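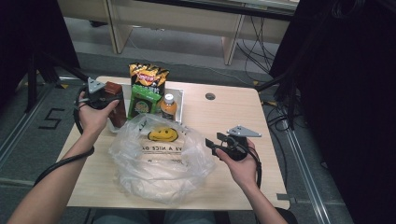 Weekend packers wanted – Gedwood food pantry

Need people for our winter grocery boxes. Paid, part time, Saturday and Sunday mornings, 7 to noon. Starts right away, runs thru end of season.

What you'd do: sort dry goods, check dates, fill boxes, tape, stack. Some lifting. On your feet the whole shift. We did 4,000 boxes last winter and expect more this time.

Pay is $67 a shift plus lunch. Paid Fridays. No experience needed, we show you the first morning. Must be 16 or over, closed-toe shoes, no exceptions on the shoes.

Where: old Kofler building on Fenen Street, side door. Parking in back, or take the 110 bus, stops out front.

Drivers too – own car, valid license, gas covered. Routes are short, mostly Bitell and the east side. Say so when you write if you want driving insted of packing.

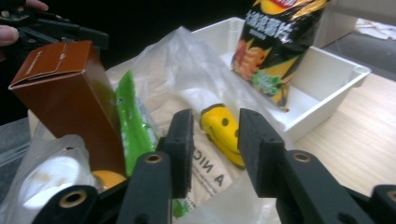 Is it ok to sign up for Sundays only? I work Saturdays until spring but could do every Sunday.

Yes, Sundays only is fine, put that in your message. Same pay.

To apply: text or email name, age, wich days, packing or driving. No resume. Apply by Friday, December 2, 2022. First come, first served.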